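4.2 How people talked about their own chores

I went into the diary part of this study expecting to be bored, and I wasn't! We asked every household on the Bimus panel to write down, each evening, which chores they'd done and how they felt about them. We got 2,858 entries back and kept 2,124 after tossing the blank ones and the ones that were plainly the same line pasted in all week (I have sympathy, I've kept diaries too).

What struck me first was how little the clock mattered. Folding laundry got far more grumbling than cooking did, even though cooking ate up much more of the evening. People seemed to mind the jobs with no clear end. One writer called matching socks "a job that starts over while I'm doing it," and I found 119 entries that said much the same thing in other words.

Then there's the question of who gets thanked. In the Jalik survey, which we borrowed our wording from, thanks went mostly to whoever cooked. Ours looked similar, with one wrinkle: in 13 homes the person who fixed things got nearly all of it, down to a tightened cabinet hinge. I'd love to know why, and I don't have a good answer yet. I come back to the small-repairs category in Section 5 along with the February follow-up.

Fig. 3. Handwork at a tabletop, with a white board and a small blue peg.

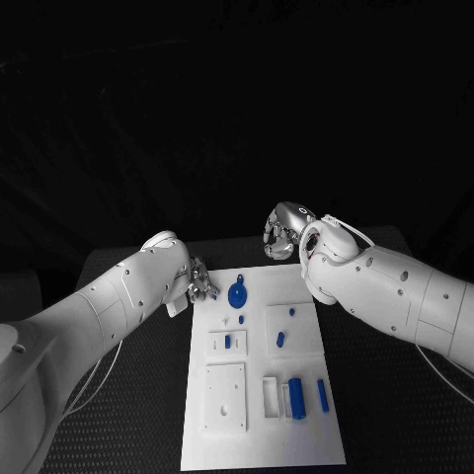
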